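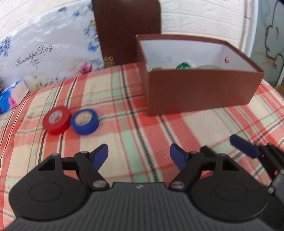 Red roll and blue roll by the box, jaws open.

December, late evening
By the keeper of the Jurnden notebook

We use cookies to remember your settings and to count visits. Accept / Manage / Read more

I wanted to write only two lines tonight and go to sleep, but the day was mostly debugging and I know that if I do not put it on paper I will repeat the same mistake in January.

The morning went to Sullik, the part that computes where the gripper is from the camera alone. On the plain desk it has behaved well for weeks. Over the plaid blanket it does not. The stripes repeat, and the feature matcher likes them very much, too much. It takes a corner where a dark line crosses a salmon stripe and connects it to another corner that looks the same to it, one repeat farther. The path then makes a small jump to the side and continues from there as if nothing had happened. When I plot it, the path has a stair in it. My hand did not make a stair.

I had suspected the wall first. It has this white brick texture, and bricks are a famous problem, so I lost most of the time before lunch masking the upper part of the picture and running everything again. The stair stayed. I should have masked the blanket first, it covers much more of the view. I write this down as a lesson: mask the largest thing first, the famous thing later.

What helped in the end was boring. I lowered the trust in matches which have a close second candidate, and I asked the motion sensor for its opinion before accepting a side jump. The pillow helps too, I think. Butterflies, flowers and the words "Beautiful Day" in cursive are a gift for a matcher, there is nothing else like them on the bed. I will not depend on a pillow, of course. But I noticed that the worst parts of the path were those in which the gripper came low and the pillow went out of view.

After lunch I changed to Skadia, which should give me a mask for each object. There the problem was color, and it was my own fault. In the autumn I added a quick rule to find the finger pads: take the blue pixels near the middle, make them into two regions, measure the gap between, and this is the jaw opening. It was meant as temporary. I even wrote "temporary" in the comment. Today there was a blue tape roll on the blanket, and my rule took it for a pad with great confidence. The log said that the jaws were closing while they stood wide open.

I was a little ashamed. The planner reads this number. If it believes the jaws are closed, it goes on to the next step, the lift, and then it plans a very nice lift of nothing into the box. I watched it do this in replay three times, because each time I hoped I had loaded the wrong file.

The correct way was always clear to me. The pads cannot be anywhere they like. They are on the ends of the finger linkages, and the linkages can move only along one known curve, so for every opening there is only one place in the image where each pad may appear. I wrote it this afternoon: the program now walks along this curve and asks at each point if the picture agrees. The blue roll lies outside the curve and is not asked at all. It took less code than the old rule. What to do when an object hides one pad I do not know yet – for now I keep the last good value and raise a flag, and the planner must wait while the flag is up.

About the planner itself, a short note. It chooses the red roll first every time, and I looked a long while for the reason. I imagined something deep about reach or about collisions with the wall of the box. It is only the sorting. When two targets have nearly the same cost, it takes the one with the lower index, and Skadia gives indexes from left to right. I left it so, but I added a line in the log which says "tie", so that I do not search for meaning again.

The box is harder than the rolls. It has a white inside, and the depth estimate is weak there, the bottom comes out wavy like cloth. The shiny green wrapping in it is worse: every crinkle gives a bright spot that moves with the camera. And the clear roll of tape is hardly there for Skadia. Sometimes it gets a mask, sometimes the mask is joined with the green thing next to it, and in some 73 frames of the replay it has no mask whatsoever. For placing a roll into the box this matters, as the planner should know which part of the inside is free. For tonight I treat everything inside as occupied up to the height of the front wall. It is too careful, and it makes the planner refuse good placements, but refusing is cheap at this stage.

In the evening I read the interface notes from Van Loon again. They want the jaw opening in millimeters, and I send it as a fraction between closed and open. This I can convert. They also want every value to carry the time of measurement, while I give the time of sending, and the difference is larger than I like when the laptop is busy. I began to move the time stamp to the place where the frame arrives. The tests for replay are broken now, all in the same way, so it is probably one cause.

Before bed I ran the whole chain once more on the same recording. The path has no stair in the first part. Near the end there is still a small bend that I do not trust, at the moment where the camera comes close to the blanket. The jaw number stays open, as it should.

Tomorrow: fix the replay tests, delete the old blue rule completely (not comment it out – delete), and look at the bend with the matches drawn on top. Also buy coffee.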